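Okay, a little thread on getting my 5 inch quad ready for spring, for anybody else who took the winter off and is itching to get back up there! 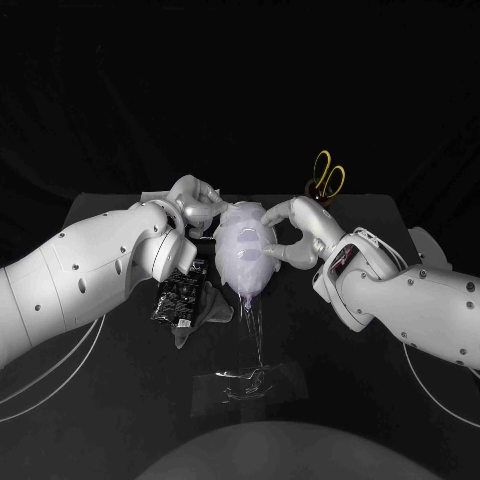 The packs come first. Mine sat at storage voltage for 8 weeks, and I still check every cell before I charge (slowly, please).

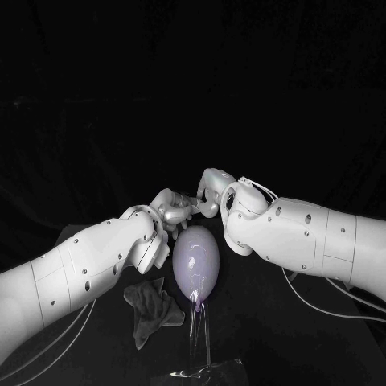

## Props and motors

Spin each motor by hand and feel for grit. I had one bad bearing after that muddy day at Arncombe, so now I'm fussy about it.

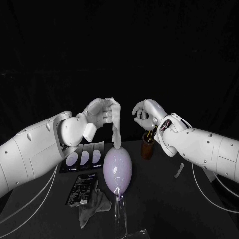
Next is hover practice, and I still do it every spring, after nearly 200 flights. I like having something to line up on, at eye level in the goggles. An inflated balloon like that one, under the strip of cloth, would suit me fine.
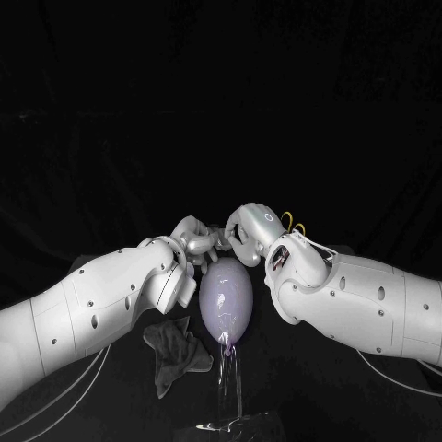
Gates can wait until May, when the Clikulley field opens again. Until then I fly slow circles around one marker. Lavender, like the balloon there, is a color I can pick out against dead grass, even on my grainy old camera.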